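Hisuddale List Archive
Search this list Advanced Go

Re: Hand-held gripper comparison, cloth tasks
11 October 2025
By Mamta Dixit

Dear members,

I write in reply to the message from Mr. Urrutia, the relevant part of which is quoted below.

> From: Leandro Urrutia
>
> The list was told in April that the Drenik and Braketti
> fingertips would be compared on cloth before either was adopted.
> Our group has to place its order soon. Could the Hisuddale
> laboratory state which pads were tried, how many grasps were
> recorded, and whether the towel folds were done with one
> gripper or two? We would also like to know if the Rana
> controller kept up when both were running.
>
> Leandro Urrutia

The comparison has been completed for towels and is still open for shirts. A total of 2864 grasps were recorded on towels. Of these, 1792 were made with the Drenik pads and the remainder with the Braketti pads. The two totals differ because one Braketti set was returned to the supplier partway through and its replacement came late. Members should keep this in mind when reading the tables.

All folds were done with two grippers, one operator to each. A single-gripper series was planned but was dropped after the first trials, as the free side of the towel moved too much for the results to be compared fairly.

On thin, single-layer cloth the two pads performed almost equally. The difference appeared once the towel had been doubled. The Drenik pads took hold of the whole stack more often, while the Braketti pads tended to lift the top layer and leave the rest on the table. For tasks where only one layer should be picked up, the Braketti pads may therefore be the better choice. Mr. Bajpai has asked that this point be made plainly, as the earlier summary did not mention it.

The Rana controller kept up with both grippers in all but 16 sessions. In those sessions the delay reached up to 698 milliseconds. Ms. Rawat traced the fault to a worn cable, and the affected grasps have been left out of the totals given above.

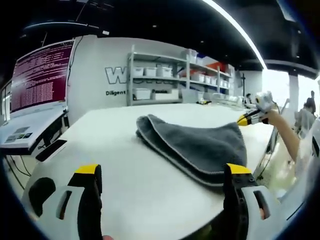
Folded towel between two hand-held grippers with yellow fingertip pads.

Groups wishing to repeat the towel series should use microfiber of a similar weight and begin each run with the towel flat. The run sheet may be requested from Henryk Jasińska, who also holds the spare pads. Pads on loan should be returned in their original bags, marked with the number of grasps made.

Results for shirts will be sent to this list when they have been checked.

Yours sincerely,
Mamta Dixit
Hisuddale laboratory

Recent messages in this list
Braketti pads: cleaning between runs
Rana controller, cable replacement (Vandana Rawat)
Wrist camera mounts, second request
Drenik finger spacing for thick cloth
Re: Loan of spare pads (Henryk Jasińska)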